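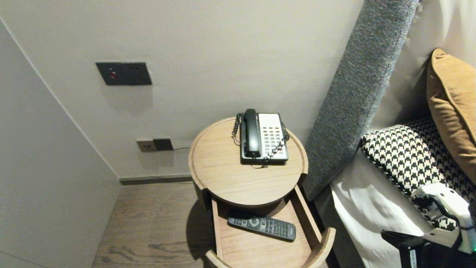
Saoirse Duggan wrote to ask whether a round bedside table isn't just a square one with less room for your book. Fair question, and the answer is yes, a bit. You lose the corners. You also lose the bruise on your hip at three in the morning, and most guests seem happy with the trade.

Zumuvley round nightstand with drawer
Supplied by Rafferty Room Furnishings
For hotels, guest houses and anyone whose spare room has ideas above its station

The Zumuvley is a drum with a drawer in it. Light oak, round top, cylindrical base that goes straight down to the floor. There are no legs, so there is no dusty cave beneath it where earplugs go to retire. It was drawn up for the awkward strip between a headboard and a wall, a place where most bedside tables either don't fit or fit so well you can't open them.

The top has a slightly raised rim. It won't stop a determined toddler but it does discourage pens. A full-size desk telephone sits on it, if you are still the sort of establishment that has telephones, and we have a soft spot for those that are.

The drawer takes a television remote. We mention this because our old model, the Cellcombe, had a drawer so shallow that the remote had to be posted in at an angle and fished out with a coat hanger. We heard about that at some length. The front of the new drawer is curved to follow the base and it pulls out towards you, on runners rated for more openings than any guest will manage unless they are very bored.

Sizes and details
Colour: light oak
Drawer: one
Height: 60 cm
Shelf: none (see the Orkex if you must have a shelf)
Handles: none to catch your dressing gown on
Assembly: arrives built, apart from the drawer, which travels separately in the same box
Price: £345 each, delivered
Lead time: 13 working days

Fitting it by the bed

Measure the gap at floor level as well as at headboard height. Upholstered headboards are fatter than people remember, and skirting takes a bite out of the room too. Leave enough space in front for the drawer to come out with someone's knees in the way.

Then look at your sockets. 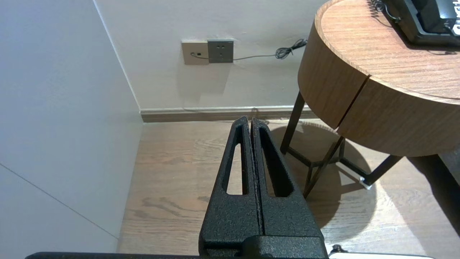
Photo: Ciarán Ó Dálaigh / Rafferty Room Furnishings

Low wall plates near the corner are what you want, with the flex kept short and run behind the base. There is no cable hole in the top. We tried one on the sample and it collected biscuit crumbs. A phone line can come over the back edge without looking too untidy, and a lamp flex likewise. If your sockets are halfway up the wall, the nightstand will not hide them and we can't help you there.

Looking after it

Dry cloth for dust, damp cloth for tea. Wipe inside the rim, as that is where the tea goes. Felt pads are fitted underneath for wooden floors and can be peeled off for carpet. Please lift it to move it. Everyone rolls the first one on its edge, and the drawer falls out.

Returns

Unused nightstands can come back within 13 days of delivery, in the box they came in. Spare drawers are sold separately and, going by the orders, mostly to people who didn't read the bit about lifting. The matching wide version is due in April. It is also round.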